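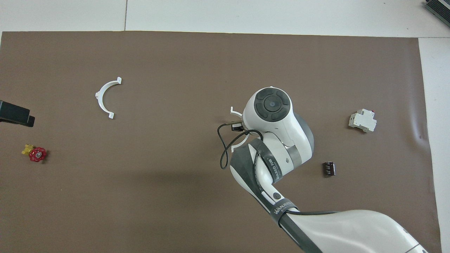
## Noker Bench Mat, brown, for tabletop arm cells

Part group: cell surfaces and marking
Page revised January 2018

The Noker mat is a non-adhesive work surface for small arms that pick mixed hardware: pipe clamps, valve fittings, modular breakers, relays and similar loose parts. It protects the tabletop and gives the camera a plain background of one color.

**Placement**

- Lay the mat so that table shows along at least one full edge. The edge is the visual limit of the pick area.
- Do not set parts across the mat edge.
- Smooth out creases before teaching pick points. A wrinkle under a flat part changes its height and tilt.
- Keep 15 mm between neighboring parts. Gripper fingers need the gap on both sides.

**Cable and strap check**

Cables run outside the arm need slack at the wrist, but a loop must not catch a part on the mat. Move the wrist through 180 degrees in each direction the program uses, at reduced speed, and watch the loop the whole way. Straps on the forearm should lie flat with no free ends.

**Working rules**

1. Write the risk assessment for the arm, the gripper and the parts together. A change of part family reopens it.
2. Hands stay off the mat while the arm is enabled -- this includes straightening a part that has rolled.
3. Breakers and relays used as pick samples must be disconnected units, never pulled from live panels.
4. Log every dropped part with its pick point. Nine drops on one point means the point is retaught.

**Ordering**

| Item | Code |
|---|---|
| Mat, brown | NK-176 |
| Edge marking tape, one roll | NK-15 |

Sold through Adatance. Questions on the working rules go to Gopinath Ramasamy, cell safety -- please include the arm model and a list of parts handled.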